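Covisham Workshop Builds Two-Arm Pouring Cell

2 min read

Members of the Udance shared workshop in Covisham have put together a two-arm robot cell that handles bottles and cups on an ordinary white tabletop. The build began in March and takes up one bay at the back of the shop.

Both arms were bought used. The group rebuilt the wiring, made new mounts and wrote its own control software, named Batosar, which runs on a desktop PC under the bench. Parts other than the arms came to $383, most of it spent on cable, brackets and a power supply. Each arm has a blue gripper, and the wrist of the larger setup carries a camera module below the tool.

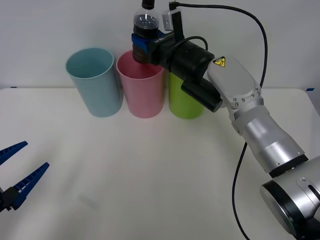 The right arm holds a bottle of dark liquid at the pink cup. The second gripper is open at left.

Soft plastic cups are a harder target than they look. A rigid part can be gripped at a fixed force, but a thin bottle gives under the fingers, and its weight changes as it empties. Batosar lowers the grip force in 4 steps during a pour and slows the wrist near the end of the move. Arm speed is capped at 20 percent whenever the bay gate is open.

The workshop's log for October 2018 lists 100 trial runs with water. Most faults were traced to cup placement, and the team has since added a check of cup position before each run. Cable routing is still being changed. The current layout leaves slack near the wrist, which limits how far the last joint can turn.

Drawings and code will be posted on the workshop's site once the mounts are final. The next job on the list is a hand-off between the two arms, using an empty bottle first. The bay is open to members on weekday evenings.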